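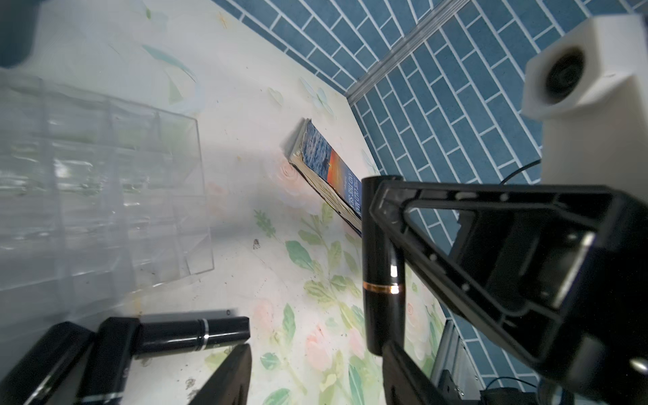
**Minutes, working practice meeting, tabletop sorting cell**
November 2024

Present: Przemysław Kalinowski (chair), the two cell operators, data lead, maintenance, safety representative from the Grustlow site (by phone).
Apologies: purchasing.

**1. Minutes of the last meeting**

Accepted with one correction. Under item 4 the word "gripper" should read "wrist cable." Maintenance asked that the two not be mixed up again, as the spare parts order was held up over it.

**2. Matters arising**

The written start-up procedure has been printed and is on the wall by the door. The Polish copy is still with Wróbel for checking. Kalinowski will chase it.

The question of who signs the shift sheet when an operator changes over partway through a session was left open last time. Agreed: the person who starts the session signs at the top, the person who finishes signs at the bottom, and the time of the change is written between them.

**3. Rules for objects on the table**

Most of the meeting was spent on this item. The draft from the data lead was read through and changed as follows.

3.1 Only objects on the approved list go on the table. The small cosmetics set (lipstick tubes, lipstick cases, clear organizer) stays on the list. Paperbacks stay on the list as background objects and may be placed at any angle, provided they are out of the path of the arm.

3.2 Caps on lipsticks are to be pushed fully home before a session starts. One operator said this is hard to judge on the black tubes. Maintenance suggested a quick pull by hand. Accepted.

3.3 Glossy cylinders are to be picked up at the reduced grip setting, level 2. The draft said level 3. The operators reported that level 3 is fine for the cases but tends to turn the tubes in the fingers when they are set down. The data lead was not convinced that the setting is to blame and would like to see the finger pads checked first. Level 2 was agreed for now, to be looked at again in December.

3.4 The clear organizer must be placed so that the arm can reach every compartment in use without passing over a person's side of the table. It may overhang the working area on the left but may not overhang the table.

3.5 The printed tablecloth. The safety representative asked if a plain cloth would be better. The data lead said patterned cloths are wanted and that the pattern showing through clear plastic is one of the cases the project is meant to cover. No change. The cloth is to be smoothed flat and clipped on the underside.

3.6 Cleaning. The cloth is picking up specks and dirt. Discussion of whether this matters. The data lead does not mind a used-looking table but does not want crumbs or grit getting into the finger joints. Agreed: shake out the cloth at the end of each shift, wash it when the operator thinks it needs washing, and write the wash on the shift sheet. The blue tile is to be wiped down with a damp cloth only. No spray near the arm.

**4. Standing clear of the arm**

The safety representative went over the rule again following the near miss reported on form 517. An operator reached in to straighten an object while the arm was paused but not stopped. The arm did not move and there was no injury.

The rule stays as written: paused is not stopped. Hands go over the table only after the stop button has been pressed and the light on the control box has changed. This applies to everyone, including visitors and anyone who "only wants to move one thing."

One operator said the rule slows the work when an object rolls. The round tubes roll more than anything else on the list. Kalinowski said the time lost is accepted and will not be counted against anyone's shift. He asked for that to be minuted.

Maintenance offered to move the stop button closer to the operator's chair. Agreed. The new position is to be tried by both operators before any holes are drilled.

**5. Cables**

The loops of black cable near the gripper and by the frame rail were discussed. Maintenance wants enough slack for full rotation of the wrist but does not want a loop that can catch on the rail. The Zaletti clips were tried on the other cell and came loose. Girkitz clips are on order.

Until they arrive, the operator looks at the cables with the arm at both ends of its travel before each session, and ticks the box on the sheet. If a loop touches the rail, the session does not start and maintenance is called. Tape is not to be used on the cables. Old tape has left residue on the sleeve and it took a long time to get off.

**6. Failed pick-ups**

Current practice differs between the operators. One deletes a failed pick-up and starts over, the other keeps it and marks it. The data lead wants all of them kept. Agreed wording:

> A dropped, turned or missed object is recorded as it happened. The operator marks the attempt as failed and gives a short reason. Nothing is deleted at the cell.

After more than 8 failed attempts in a row on the same object, the operator stops and tells the data lead before carrying on.

**7. Any other business**

The chair at the cell squeaks and can be heard on the sound recording. Maintenance will oil it.

The safety representative asked to see the object list before the next site visit. The data lead will send it along with the revised item 3.

**Actions**

- Kalinowski: Polish copy of the start-up procedure from Wróbel.
- Data lead: revised object rules, new wording on failed pick-ups, object list to Grustlow.
- Maintenance: finger pad check, stop button position, fit Girkitz clips on arrival, chair.
- Operators: note any turning of the tubes at level 2 on the shift sheet.

Next meeting in December, same room. Item 3.3 goes first on the agenda.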